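Cable day. Finally. I've been putting this off since April and the drawer under the printer wouldn't shut anymore, so.

For anyone new, I moved into the Birkberg place last fall with four boxes labeled "cords" and one labeled "cords???" and I never opened any of them. Just kept buying more. Needed a charger, bought a charger. Needed the long HDMI, knew I owned the long HDMI, bought another long HDMI. You see where this goes.

Started at 7 in the morning because I thought it'd take an hour. Ha.

## Dumping it all out

Everything on the living room rug. Everything. It looked like something had been shipwrecked. I counted, because I wanted to know how bad it was, and the number is 103. One hundred and three cables, for one person and a cat. That doesn't include the ones currently plugged into things.

First sort was fast and mean:

- stuff I know what it does
- stuff I sort of know
- mystery
- chewed (cat)

The mystery pile was the biggest by a lot. Then I had toast and sat there staring at it for way too long.

Kálmán Orbán came by mid-morning to drop off my casserole dish and made the mistake of taking his coat off. He used to do sound for a theater over in Anbridge so he has Opinions on how you coil a cable. I was doing the elbow wrap, you know, hand to elbow, round and round like a garden hose. He took it right out of my hands. Apparently that twists the thing every time you go round, and that's how you end up with the ones that spring into knots the second you let go. He does over-under, one loop normal and the next one flipped. Took me maybe 20 tries. I still lose track if someone talks to me in the middle of it.

Size of the loops matters too, he says. Let the cable tell you, dont force it tight. A thick one wants a big loop. I'd been winding everything down to the size of a bagel.

## Ties

We fought about ties for a while. Not fought. You know. He likes velcro for everything and I had a whole bag of zip ties I'd bought for the tomato cages and wanted to use up.

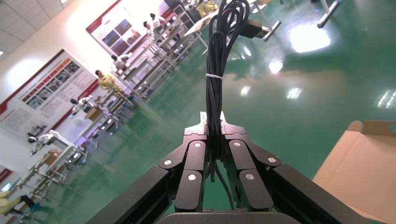 Where I ended up is a split system. Anything I reach for in a normal month gets velcro, and anything going in the long-term bin gets a zip tie and that's that. A white one on a black cable, like on that bundle with the plug poking out the side, is easy to spot when you're digging around with scissors, and I've nicked enough cords hunting for a black tie on a black cord to care about this. One tie per bundle, snug enough that the loops stay put but I can still slide a finger in. Pull it till it clicks and no further. Kálmán says I still pull them too hard. He's probably right, there's one with a dent.

Also cut the tails off flush!! The little stub you leave behind is a knife. Ask my thumb.

Leave the plug end sticking out where you can see it. I spent the first half of the pile tucking the plugs neatly inside the loops, very pretty, very proud, and then couldn't tell a single one apart and had to redo them. So plug out, always. You want to look in the bin and know what it is without undoing anything.

## Getting rid

Hard part. I had 5 printer cables. I have one printer. It's wireless.

Rule I used: if I can't name the thing it goes to, and the thing isn't in the house, it's out. Kálmán was ruthless and I was sentimental, which is stupid, it's a cord. But there was the charger from my old Jorkora, the little music player I took everywhere in college, and the player itself has been gone for years and I still stood there holding the thing like it was a baby tooth. Kept it. Fine. One exception.

Power bricks were the worst. Half of them have no name on them, just tiny gray numbers on black plastic, and you have to match those numbers to the device or you can cook it. I sat on the floor with my phone flashlight reading voltages out loud while he checked the bottom of the router, the lamp, the speaker, the other speaker. We matched a few. The ones we matched got a strip of masking tape with the name in marker. Ugly but I don't care. The rest went in the out bag.

Out bag went to the e-waste drop behind Pacheco Hardware, they take cords any day they're open, you just walk up. Don't put them in the regular recycling, they tangle in the machines.

## Where it all went

Around 30 left at the end of it. That's still a lot but it's a lot I can name.

Two shoe boxes and one flat bin. Shoe box one is charging, phone and camera and toothbrush and whatever. Shoe box two is screens and sound. Flat bin is the long stuff, extension cords and the two HDMIs (kept both, don't say anything) and the ethernet. Bundles stand on edge in the shoe boxes like records so you can flip through. I tried laying them flat first and they just got buried again by lunch.

Drawer under the printer now has paper in it. Printer paper. It closes.

Things I'd do differently: eat first. Do the power bricks before anything else while your brain still works. Buy the velcro ahead of time, I ran out and had to use hair elastics on the last few, which is okay for now but they'll go gummy. And shut the cat in the bedroom, she got hold of a loose end while I was tapeing labels and took it under the couch and I'm still not sure I got all of it back.

Next up is the closet with the lightbulbs. There are a lot of lightbulbs. I don't think any of them fit anything. Kálmán already says he's busy.

Oh and he forgot his scarf, so if you see him tell him it's on my hook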